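Yellow Can and Cup, Blue Mat
Huddale Gallery, set 11

A small set from the blue mat, with a slim yellow drink can as the main object and a pink cup for company. The can was chosen for its plain side, which shows marks and changes in light better than a printed one. The cup is plastic and came from the kitchen shelf. The full set has 20 pictures and the rest are in the August folder.

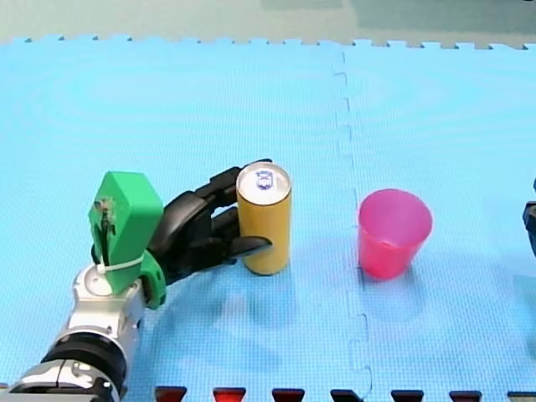
Last changed: May 29, 2018

Can and cup on the foam puzzle mat. The can is standing up, with its silver lid and small blue logo showing. The pink cup is to the right, with a bit of open mat between them.

Close views

The next one is nearer, with something yellow and cylindrical lying on its side. The surface is matte and a little scuffed, with a few dark specks toward the upper right. The round end has a silver-white rim and is deep blue inside. 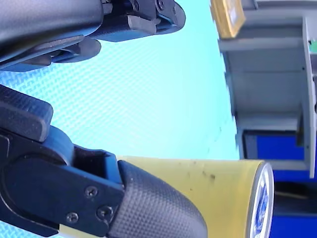
Strong light

Pale yellow is hard to expose for. In the last picture the upper middle of the cylinder goes nearly white, and the rest stays a buttery color. It lies on a diagonal, with the right end facing out. 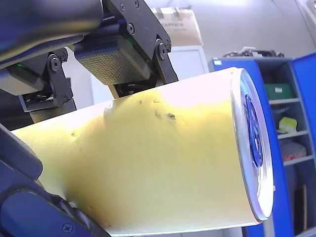
Photo: Bramico / Huddale Gallery

Prints of this set can be ordered in the small size only. Please quote picture number 195 for the can and cup, or 418 for the strong light view.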